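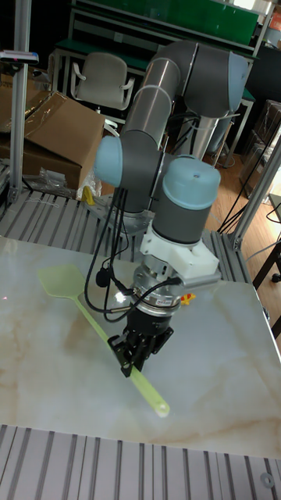
Clilach fly swatter, light green, on the marble-pattern table

Clilach Fly Swatter
Color: light green
Overall length: 19 inches
Sold singly or in packs of 8

I have wanted a decent plain fly swatter in the shop for ages, and I'm so pleased with this one! It's a simple plastic swatter with a wide flat head and a long slender handle, and it does the one job it's meant to do. We tried a whole pile of them last July (the back door was open most of the day, so there was no shortage of flies) and the Clilach was the one everybody kept picking up.

What I like most is the head. It has a fine grid pattern all over and a bit of give to it, so it lands flat even if your aim is a little off. The cheap ones I grew up with had a stiff head that hit on one corner, and the fly was gone before you'd finished swinging. The green is pale and see-through, a really pretty color when the light catches it.

The handle is thin, and I did wonder if it would feel flimsy. It doesn't. It bends a little on a hard swing and springs straight back. Elvira Villca, who runs our packing room, has small hands and much prefers it to the fat-handled Tratwood we used to carry – she took one home the first day. 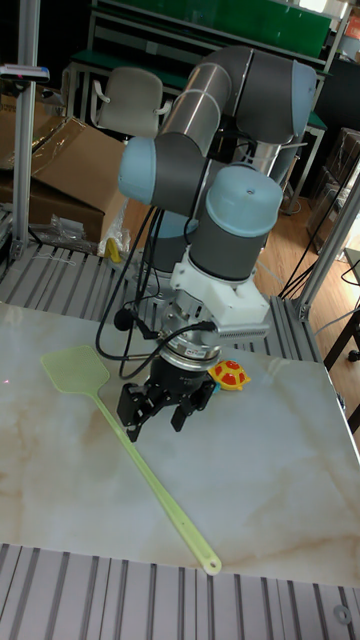 Hanging it up is easy too. There's a small hole in the end of the handle, and it fits over an ordinary cup hook or a thin nail. I keep mine inside the pantry door, head down, where I can grab it without looking. If you have a peg rail with thick wooden pegs you'll want to add a loop of string.

Care
Wash in warm water with dish soap and an old toothbrush, then hang to dry. Please keep it out of the dishwasher. Romain Gautier on our returns desk put his through on the hot cycle and the head came out wavy (it still works, but it wobbles!).

Use
Good on tables, walls, window glass and screen doors. Go gently around lampshades and anything standing on a shelf. For flies on the ceiling, the 19 inches will get most people there from a step stool, but if your ceilings are high take a look at the Bhutto telescoping swatter, which is listed under Outdoor and Porch.

Ordering
Single swatters go out in a flat card sleeve. The packs of 8 come in a box and are nice for a cabin or a campground kitchen. Orders placed before noon usually leave the same day. Returns are accepted within 30 days, used or not – just rinse it first, please.

Other colors: none at the moment. I've asked Clilach about a yellow one and will add it to this page if they make it.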